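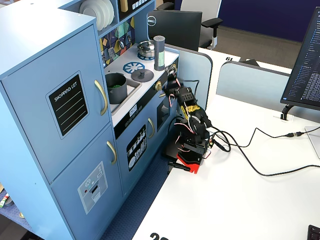
Zadcombe Play Kitchen Notes is a set of 269 short written records on how toy kitchens get put back in order after use. Each record covers one kitchen, one tidy-up, and what was found in the wrong place the next time someone looked. We started it because the advice that comes with play furniture is thin and mostly wishful. Stickers are a good case. The light blue kitchen has a chalkboard-style one on the refrigerator door, headed SHOPPING LIST, with four white lines under it, and a dispenser sticker with a snowflake on the lower door. Catalog copy likes to say that details like these "invite" a certain kind of play. Maybe. Our records say very little to support it, and we would like readers to keep that in mind before they quote us.

Status

Version 2. Version 1 was withdrawn in March after we found that two of the note takers had been using "sink" to mean anything on the left side of the counter. Those records were rewritten or dropped. Please don't cite version 1.

What is in the folder

notes.csv – one row per record, 269 rows
items.csv – the list of item names we agreed on, with the spellings we did not agree on in a second column
places.csv – the list of places an item can be put
rooms.txt – a few lines on each of the rooms, uneven in quality
changes.txt – what was altered between versions

Columns in notes.csv

record – a plain number, no meaning beyond order of entry
site – Zadcombe, Skorkau or Bastos
kitchen – a short name, such as "light blue"
item – from items.csv
expected – where the label or the house rule says it goes
found – where it was
remark – free text, often blank, sometimes rude about the furniture

Places

We use nine: fridge upper, fridge lower, top shelf, counter, burner, sink, oven, floor, elsewhere. "Elsewhere" is doing too much work. It covers pockets, coat hooks, the book corner and one radiator. Anyone who wants to split it will have to read the remarks.

A pot on a burner is recorded as "burner" even if the ring is only printed on the counter. A pot in the sink basin is "sink" whether or not it has food in it. Toy food inside a pot gets its own row, with the pot's place in the "found" column and the word "inside" in the remark. We argued over this for longer than it deserved and I still don't love the outcome.

Plates are the weak spot. Some kitchens have plates standing on edge on the top shelf, others have them flat in a cupboard, and the house rules disagree on which counts as tidy. We recorded whatever the rule at that site said. Comparing plates across sites is therefore a bad idea.

Sites

Skorkau gave us the most records and the least detail. Bastos gave us 40 records, nearly all of them from the late afternoon, when the room is at its worst. Zadcombe sits in between. None of the three was picked to be typical of anything.

The house rules at Skorkau came from a leaflet by Fadus, who sell a labeling kit for nurseries and playrooms. The leaflet claims that picture labels cut tidy-up time. We never timed anything, so this folder can't confirm it or knock it down. I'll only say that 28 of the Skorkau records have the remark "label ignored" or something close to it.

Known problems

– Small items are undercounted. If a toy pea was under the fridge, it was usually missed.
– Lids are a mess. Some note takers treated a pot and its lid as one item, others as two. The remark column sometimes says which.
– Canisters, jars and tins were merged into "canister" late on, and a few old names may still be lurking.
– "Expected" reflects a rule written by adults. Whether a child would call the result tidy was never asked.

What you might use it for

Planning storage, testing a set of labels, or writing a better list of places than ours. I would not use it to say which kitchen is best, or to make any claim about how children learn to put things away. People have tried both with version 1.

Corrections

Send the record number, the column and the new value. Corrections without a record number go to the bottom of the pile.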